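Print this page | E-mail this page

1/17/23. Bellis, crochet sorting, entry by W. Weidemann

Continued with the crocheted pieces on the patchwork play mat. The green one with the brown top goes in the open white box, pink inside. The doll with the pink head and teal lower part stays outside for now. Its flower is small, orange and white, and should not be pressed against a box wall.
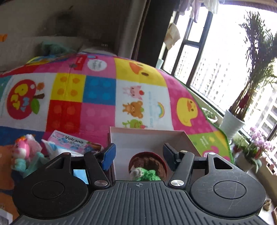 Box depth remains the open question. The rim is low and the lid has not been tried with a piece inside. Annick Boyer wants one box size for the whole Kirkomis order, all 100 pieces. I would take 2 sizes and keep the shallow one for anything without a skirt.

The mat is a poor background for checking stitches. Too many dots and squares. Use plain gray cloth next time.

To do: ask Dayana Restrepo for the yarn list, green and teal first. Box quote from Pristthorpe is good until March. Tissue: order more than 20 sheets.

Comments (2) | Shares (0)
Last updated 1 day after posting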